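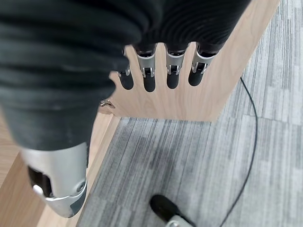 Wood is one of the oldest things people use to make floors, tables and shelves. It comes from the trunks of trees, and each kind of tree gives wood with its own color. Some wood is dark brown, like walnut. Some is light, like the wood showing between the fingers here. Maple, birch and ash are all trees that can give light wood.

How does a tree turn into a board? First the trunk is cut into logs. At the sawmill, a big saw slices the logs into long, flat pieces. Fresh wood has a lot of water in it, so the boards are stacked with gaps between them and left to dry. If they dry too fast, they can bend or crack.

Look closely at a board and you may find lines running along it. These lines are called the grain. They come from the rings inside the trunk - a tree usually adds one ring each year. A tree with 194 rings is probably 194 years old!

After drying, the boards are made smooth with sandpaper. Many are then coated with oil or varnish, which helps keep out spills and dirt.

Try this at home: find two wooden things and put them side by side. Is one lighter? Can you feel the grain with your fingertip? Draw the lines you see on a piece of paper.

Written by Hilde De Haan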